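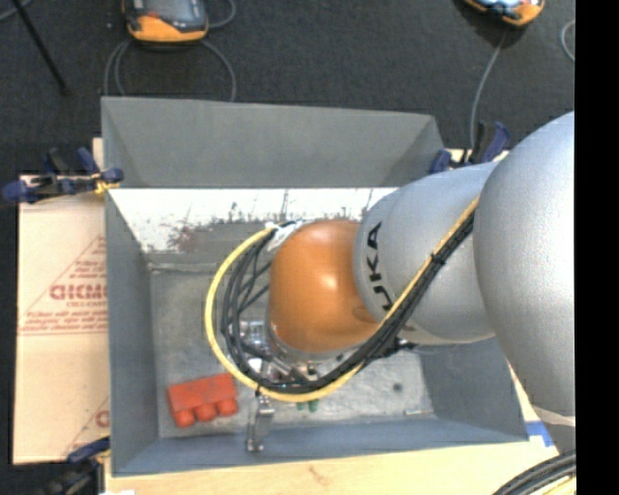

*Figure 3. Arm and gripper over the picking bin, with the cable loop at the wrist.*

## Setting Up the Picking Bin

This section applies to the Vuvance bin-picking kit, supplied by Dultow for use with an arm already installed and commissioned. Complete the arm manufacturer's safety checks before you begin.

1. Place the bin on a flat, rigid table within reach of the arm.
2. Clamp the bin to the table at three points. Tighten each clamp by hand, then push firmly on each wall. The bin must not shift.
3. Route the gripper cables along the arm and secure them with cable ties. Leave a loop at the wrist — a tight cable will pull on its connector when the wrist turns.
4. At reduced speed, turn the wrist through its full working range. Confirm that the loop does not catch on the gripper or the bin.
5. Put one block on the bin floor and open the Zilora software. Select **Bin**, then **Teach Floor**.
6. Lower the gripper until the finger is 3 mm above the floor. Select **Save**.
7. Run the test cycle of 26 picks.

**Note:** Scratches and worn paint inside the bin do not affect the floor setting. Replace the bin if a wall or the floor is bent.

**Caution:** Keep hands out of the bin whenever the arm is enabled. Keep the handheld controller within the operator's reach during steps 4 through 7.

If the test cycle stops with code 79, repeat steps 5 and 6. Inspect all cable ties every 400 hours of operation.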